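Report of a Visit to the Damilville Ticket Printing and Draw Centre
Prepared for members of the Dandis Community Lotteries Association

Delegates of the Association attended the open day held at the Damilville centre on Fri 26 July, at the invitation of the operator, Tastena. The delegation was led by Rizal Lumenta, with Najwa Najjar attending on behalf of the regional clubs that sell scratch tickets as part of their fundraising programmes. Arrangements at the site were courteous and well organised, although parking was limited and two delegates joined the first session after it had begun.

Programme

The morning was given over to the printing hall, the ticket store and the reconciliation office. The draw room was opened after lunch. Visitors were taken through in small groups, and bags, telephones and outer coats were left in lockers before entry to the printing hall. The operator asked that no ticket stock be handled at any stage, including spoiled sheets awaiting destruction.

Printing hall

The hall runs a single press line, known on site as the Mahasneh line. The security base is laid down first, followed by the play symbols, the release coat and finally the scratch-off layer with its overprint. Delegates were shown test sheets from each stage and were invited to compare the opacity of the coating under a strong lamp. Staff explained that complaints from retailers about tickets that could be read through the coating had fallen away after the lamp test was moved from the end of the shift to the start of each reel.

A question was raised about the placement of winning tickets within a print run. The operator confirmed that prize positions are generated and sealed before printing and that press staff have no access to the file. Packs are then shuffled at the finishing end, so that the sequence in which books leave the hall bears no relation to the order in which they were printed. Mr Lumenta noted that this is the question most often put to club secretaries at the counter, and asked whether a plain-language statement could be supplied for display. The operator agreed to draft one.

Ticket store and distribution

Books are held in caged aisles until activated. A book that is lost or stolen before activation cannot be redeemed, and delegates were shown how a club's own books appear on the system from dispatch through to final settlement. At the time of the visit the store held 2,899 books awaiting dispatch, of which 437 were allocated to clubs and the remainder to retail outlets.

Several delegates observed that club allocations are still sent in the same carton size as retail orders, and that smaller clubs are left with unsold books at the end of a game. Ms Najjar has asked for a half-carton option to be considered before the December games are released. No undertaking was given, but the dispatch supervisor recorded the request and described the change as a matter of packing labour more than cost.

Reconciliation and claims

The reconciliation office handles returned books and claims above the counter limit. Claimants attend in person or send the ticket by registered post, and the ticket is examined under magnification before payment is authorised. Staff spoke candidly about damaged tickets. Laundered tickets, tickets torn in a letterbox and tickets chewed by household pets arrive regularly, and a claim may still be honoured where the validation number can be recovered. Clubs are reminded to advise purchasers to keep every fragment and not to apply adhesive tape over the number panel.

Unclaimed prizes were discussed at some length. Delegates were divided on whether the claim period should be extended, and the Association's position remains as adopted at the last general meeting.

Draw room

The draw room is smaller than most delegates had expected. The machine is kept under seal between draws, and the seal numbers are read aloud and entered in a bound register before the cover is lifted. A demonstration draw was conducted using practice balls. The ball sets are weighed before and after each draw, and a set found outside tolerance is withdrawn in full — single balls are never substituted. Delegates were permitted to inspect the register and found the entries complete and legible.

Photographs

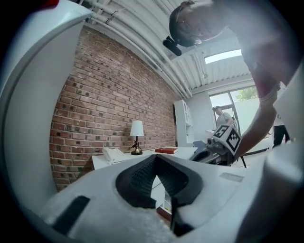
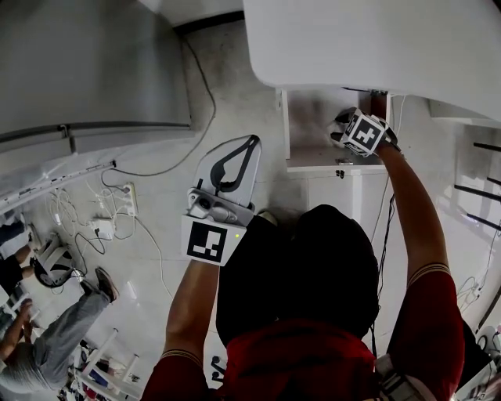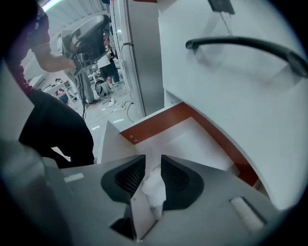

Matters for the Association

Following discussion among the delegates on the return journey, 4 matters are put forward for consideration at the next meeting.

1. That the plain-language statement on prize placement be circulated to all member clubs once received, and displayed wherever tickets are sold.

2. That the Association support the request for half-carton allocations and seek a written reply from Tastena.

3. That the guidance sheet for sellers be revised to include advice on damaged tickets, in the terms given by the reconciliation office.

4. That a further visit be arranged for club secretaries who were unable to attend, with places limited to one per club in the first instance.

Members wishing to comment on these items should write to the secretary. Travel claims from delegates should be lodged with receipts attached; claims for meals will not be met, as lunch was provided by the host.

The Association records its thanks to the staff of the Damilville centre for their time, and in particular to the reconciliation team, who remained past the published closing time to answer questions from the regional clubs.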